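Umisia Fivix review: the budget phone I keep reaching for

I've had the Fivix for most of August now, and I should confess up front that it wasn't supposed to be my main phone. I put my SIM in it on a whim the night it arrived, figured I'd swap back by the weekend, and never did. My old phone is sitting in a drawer somewhere with the battery flat.

So what do you get? A 6.4-inch OLED screen, two cameras on the back (three if you count the macro one, and I don't), a headphone jack, a microSD slot, and Umisia's own take on Android that they call Itska. It comes in black or a kind of mossy green. Mine's the green and I love it, although a case covers most of it anyway.

The screen is the first thing you'll like. It's bright enough to read outside at noon, which my last cheap phone never managed, and scrolling feels smooth as long as you turn on the high refresh rate yourself. It ships with that off! Go to Display, then Motion, and flip it on before you do anything else. Colors are a little heavy on the red side out of the box, and the "Natural" setting fixes most of that.

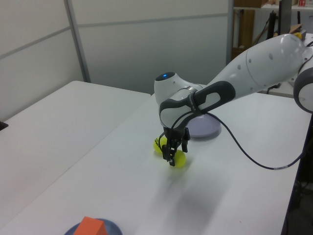
Battery and charging

Really good. I'm a heavy user -- podcasts all morning, maps in the car, way too much scrolling at night -- and I usually go to bed with a quarter of the battery left. On a lazy day at home it'll stretch well into the next afternoon.

Charging is slower than I'd like. The 18-watt brick in the box takes a little under two hours from empty, and there's no wireless charging. I plug in while I make breakfast and again if I'm heading out for the evening, and that covers me. Doğukan Toprak, who I share a desk with, has the same phone and charges his overnight with the 80 percent limit switched on. He says he's never been caught short, but he also doesn't watch baseball on his.

The software

Itska is a mixed bag. It's quick, I'll give it that, and the gesture controls are the best I've used on a cheap phone. The swipe-down for one-handed mode works every single time. I also like that you can hide the search bar on the home screen, a tiny thing that other companies seem to fight you on.

But the preloaded junk! Mine had two games, a shopping app and a weather app that wanted my contacts. All of them came off with a long press except the weather one, and that one can only be disabled. There's also a feed to the left of the home screen that turned itself back on after the first update. I turned it off again and so far it's stayed off.

Updates have been okay. I've had two security patches so far. Umisia promises three years of them, and I guess we'll see. Colm Doherty left a comment on my first-impressions post asking whether the fingerprint reader got better after the second patch, and yes, it did, quite a bit. It used to miss about one try in five with my thumb. Now it's rare enough that I notice when it happens.

Cameras

Outdoors in daylight, the main camera is great. Indoors it's fine if whatever you're shooting holds still. The wide lens goes soft in the corners and the color doesn't match the main one, so I mostly forget it's there.

I keep the resolution turned down to save space, and after a month the counter in my gallery says 1,939 photos. No hiccups opening it or searching it, even with most of them on the memory card. Night mode takes a good three seconds and the results look a bit like watercolor when you zoom in. Video is steady when you're walking, and the microphones pick up voices better than I expected. 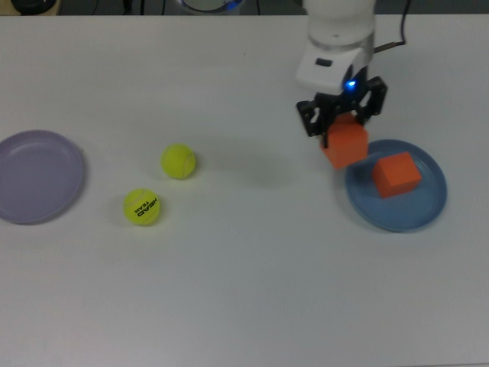
Tennis balls, orange cubes and a lavender plate on a white tabletop.

Calls, sound and the other stuff

Call quality is good on both ends. The single speaker is loud and thin, fine for a podcast in the kitchen and pretty rough for music. Use the headphone jack. Bluetooth dropped out on me twice in the car during the first week and hasn't since.

At 207 grams it's a bit of a brick, and my pinky knew all about it the first few days. The back is plastic and picks up fine scratches if you carry keys in the same pocket. I ended up with a Rafferty slim case, which adds a little grip and keeps the buttons easy to press.

Should you buy it?

If you can get it for under $300, yes. At full price I'd at least look at what else is on sale that week. Get the version with more storage if you can swing it, and change that refresh rate setting the minute you turn it on.

Next up is the Fivix tablet, whenever it ships.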